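About Grestix

Grestix is a small company that tests whether machines can do ordinary chores. We work mostly on kitchen jobs, with a smaller program for shop-floor tasks such as bin sorting and parts loading. Our office is in Prirkent, on the second floor above a tile store, and most of what we do happens on computers there.

We do not build robots. Companies that build them, or that are thinking of buying them, come to us with a question. Can this arm clear a counter? Will it open the door of an appliance it has never met before? We set the job up in simulation, run it many times, and write down what happened. Then we send a report. If the answer is no, the report says no on the first page.

What we test

Our kitchen program is called Moseo. It has 90 chores in it at present, from turning a dial to putting away a full load of dishes. Each chore is written out the way you might write it for a new employee, with a starting layout, a goal and a time limit. A chore counts as done only when everything is where it belongs and nothing has been knocked over on the way.

We run each chore 200 times before we publish a score. The layout changes a little between runs. A cup moves a few inches, a door starts half open, the light comes from the other side. People hardly notice changes like these, and machines often do. We have seen a controller go from a very good score to a very poor one when the counter was made slightly lower.

Much of the work is done close up, with the hand right against the thing it has to deal with.
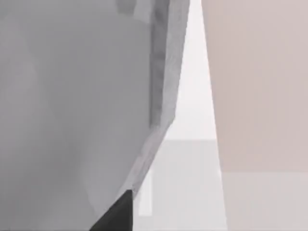 Can a robot do my housework yet?

Some of it, under good conditions. Single steps such as picking up a can, pushing a drawer shut or wiping a clear stretch of counter are now within reach of several systems we have tested. Whole chores made of many steps are much harder, and we have not yet tested a machine we would leave alone in a kitchen for an afternoon.

The trouble is that small errors add up. If a machine gets each step right most of the time, it can still fail a ten-step chore more often than it finishes. A person who drops a spoon picks it up and carries on. Many controllers do not know that the spoon is gone, and they go on to stir with an empty hand. For that reason we score recovery separately from success, and customers tell us it is the part of the report they read first.

On the shop floor the picture is better. The parts are the same every day, the bins stay where they are put, and the lighting does not change. Machines have done that kind of work for a long time. What is new is asking them to switch from one part to another without a week of setup, and there our results are mixed. Flat parts go well. Bags, cables and anything that bends do not.

Why simulation

A simulated kitchen can be reset in a moment. Nothing breaks, and there is no floor to mop. It also lets us give every customer the same test, down to the position of each item on the counter.

It has limits, and we list them in every report. Simulated cloth does not fold the way a real dish towel does. Liquids are simplified. Friction is a guess, though we try to make it a good one. A machine that does well with us may still do badly in a real home – we have seen it happen – so we advise customers to treat our score as a first screen and to follow it with real trials. One that does badly with us has rarely surprised anybody later.

The counter tests

The largest group of chores in Moseo takes place at the counter. We picked it because so much housework starts or ends there, and because counters are crowded. A machine may be asked to reach an appliance with something tall standing in front of it, or to move one item without touching the next. We use common household goods in many of the layouts, along with appliances that have dials, handles and doors of different kinds.

Dials are a good example of a job that sounds easy. The fingers have to close on a small grip, turn it without slipping, and stop in the right place. When there are no numbers on the dial, the machine has to judge the position by the grip alone. Our best result so far is a clean turn in most runs, and it took its makers 3 rounds of changes to get there.

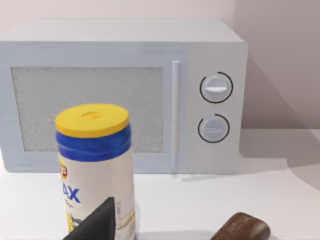 Posted by Ahuja | Grestix Test Desk | March 2021

How we work with customers

A standard test covers 40 chores, chosen with the customer from the full list. We ask for the controller and a short note on what it was trained to do. We do not ask for training data, and we do not keep a copy of the controller after the report is delivered.

Customers get the score sheet, the recordings of every run, and a written section on the failures grouped by type. Grasp failures, collisions and timeouts are the usual ones. We will go through the report on a call if that is useful. Scores are private unless the customer asks us to list them.

We do not take a share in any company we test, and we charge the same fee whatever the result.

What comes next

In April we will add a set of laundry chores to Moseo. They will cover loading, unloading and sorting, but will leave out folding, which our software cannot yet model well enough to score fairly. We are also rewriting the parts-loading tests so that they can be run with two arms.

Schools and small research groups can use an older version of the kitchen layouts at no cost. Write to the test desk with a line or two on what you plan to do with them, and we will send the files along with the setup notes.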